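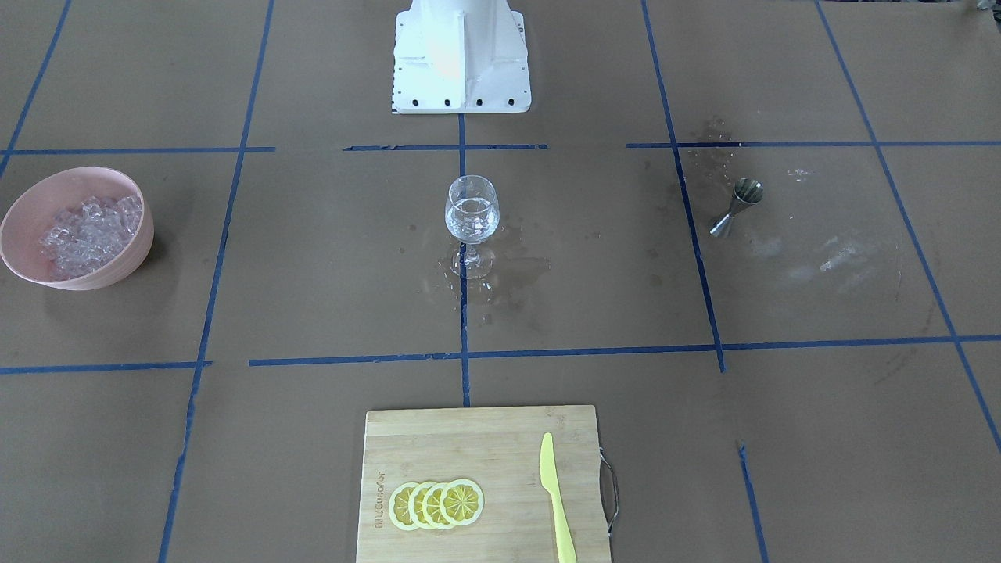
Blue painter's tape on brown kraft paper, white base plate at the top.

Self-Inspection for Small Commercial Buildings: Questions We Keep Getting
Arkstead Tenants and Shopkeepers
Last updated 2020-06-05

What is the self-inspection program?

The city wants tenants in smaller commercial and light industrial buildings to check their own fire safety and file the results online. You answer a list of questions, upload a few photos and get a certificate by email. Until March an inspector came to your door. Now, if your building is on the "low hazard" list, one probably won't.

The city calls this modernization. We have asked what was wrong with the old way and have been told it was slow. It was slow, but the person doing it knew what a blocked standpipe looked like.

Is my building on the low hazard list?

There are 1,227 buildings on it. You can search by street address on the fire prevention page, but try it with and without the unit number, as the search treats those as different places. If you get no result either way, call the front desk and ask for the list to be read to you. They will do it.

We have asked how the list was drawn up. The answer was "a risk-based approach." We asked which risks, and have had no reply to that letter.

Does low hazard mean my building is safe?

No. As far as we can tell it means the building is small, has no commercial kitchen and had no open violations in the file when the list was made. A building that hadn't been inspected in years would have no open violations either.

Who has to file, the landlord or the tenant?

Both, and this is where most of the trouble starts. The owner files for shared areas, the alarm panel and the sprinklers. Each tenant files for the space on their own lease. If your landlord asks you to sign for the sprinkler riser or the stairwell, don't. You have no control over either one and you would be putting your name to it.

Sadia Warraich, who rents on the ground floor of the old Bhutto building, was sent a form with the owner's section already filled in and a signature line at the bottom with her name typed under it. She crossed it out and sent it back. The owner's agent said it was a clerical mistake. Maybe so. We have seen the same mistake at two other addresses.

What is Pindo?

Pindo is the website you file through. It belongs to an outside contractor, and the city pays for it. Expect it to log you out if you leave a page open while you go look at an extinguisher tag. Write your answers on paper first and type them in at one sitting.

What does it ask about?

The main form has 7 sections: exits, extinguishers, wiring, storage, heating, alarms and signs. Most of it is plain enough. "Are exits clear at all times?" is not a question any working shop can answer yes to with a straight face. Our advice is to answer for the day you file and say so in the comment box.

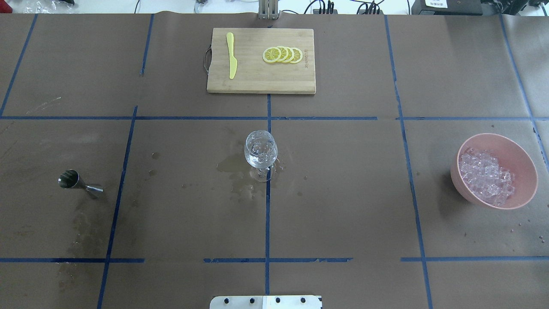 Tape lines across a paper-covered tabletop.

Can I run a power strip off another power strip?

No, and you couldn't before. Extension cords in place of permanent wiring are out too. This gets written up more than anything else when a real inspector visits, and we have no quarrel with it.

How much does it cost?

Filing is free for the first year. We would like that last part in writing for the second year. When Babar Butt asked at the public meeting whether a fee was planned, he was told there were "no current plans." Keep your own opinion on what that means.

Will an inspector ever come?

The city says it will spot-check a share of filings. It has not said how large a share. There are 4 inspectors for the whole district, and 2 of them are assigned to schools and care homes, so do the arithmetic for yourself. You can still request a visit. Areeba Virk did in March and waited several weeks, but she got a full walk-through and a list of things to fix, and her insurer accepted it without argument.

Does my insurance company accept the certificate?

Some do. Get the answer by email from your broker before renewal. A policy may ask for inspection "by a competent authority," and you should find out whether a form you filled in yourself counts as one. We wouldn't assume it does.

What if I get something wrong on the form?

You can amend a filing, but the first version stays on record. The terms you click through say that a false statement may be treated as a violation. They don't say how an honest error is told apart from a false statement. Save a copy of everything, including the confirmation page.

Has the program prevented any fires?

We don't know, and neither does anyone who has told you it has. It began in March. If the city publishes figures we will link them here, along with how they were counted.

Who do I contact with a question that isn't here?

Write to Sidra Lashari through the contact form. She answers most messages within a week. Please include your street address and say whether you rent or own. We can't give legal advice, and we can't reset your Pindo password.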